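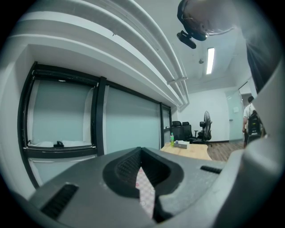
About Tadico

Tadico fits out small offices and meeting rooms in existing buildings. The company takes on rooms that are already in use, with their pipes, sprinklers and lights in place, and makes them suitable for daily work. New construction is outside our scope.

Annelies Bakker and Wouter Segers started the firm after working together on building surveys. Bakker is responsible for design and Segers for installation. Éabha Dolan joined later and runs scheduling and purchasing. Customers deal with the same project lead from the first survey until the last invoice.

What we do

Our work falls under four headings: window film, ceiling work, doors and partitions, and furniture layout. Most jobs combine at least two of them.

Window film. Frosted film is applied to the inside face of the glass, pane by pane. It limits the view into a room and still admits daylight. We supply clear-edge and full-coverage versions, with or without a tint. Full coverage is the usual choice for a meeting room at street level. Handles and latches are left free so that opening panes stay in use.

Ceiling work. Pipe runs are surveyed before any fixture is moved. Where pipes can stay exposed, we paint them to match the ceiling and leave the joints accessible. Soffits are repaired or boxed in again. Sprinkler heads are never painted, covered or relocated by our own crew; that work goes to a licensed contractor, and the customer receives the paperwork.

Doors and partitions. Frosted glass doors are hung with the handle side agreed on the drawing. Signs are mounted near the top of the door unless the customer has a standard of its own.

Furniture layout. We draw tables and chairs to scale before delivery. Tables with curved edges are useful in narrow rooms, where square corners restrict the walkway. Office chairs are placed with enough clearance to roll back from the table. Pedestal fans are shown on the plan along with their cable routes.

How a project runs

A survey takes one visit. The customer then receives a drawing, a parts list and a fixed price. The Skakov package covers a single room of up to 390 square feet. The Visser package covers two adjoining rooms and includes a shared door schedule. Larger areas are quoted separately.

Film and door work is normally carried out outside office hours. Film needs time to cure after application and should not be cleaned during that period. The care sheet gives the interval for each product.

Service

Amparo Agudelo manages the service desk. Sawsan Tarawneh handles warranty claims and replacement parts. Labor is covered for 2 years from handover. Our storeroom holds 320 line items, mainly hinges, handles, brackets and film stock. The office is closed for inventory during the first week of August, and parts requests received then are processed the following week.

Page last revised December 19, 2023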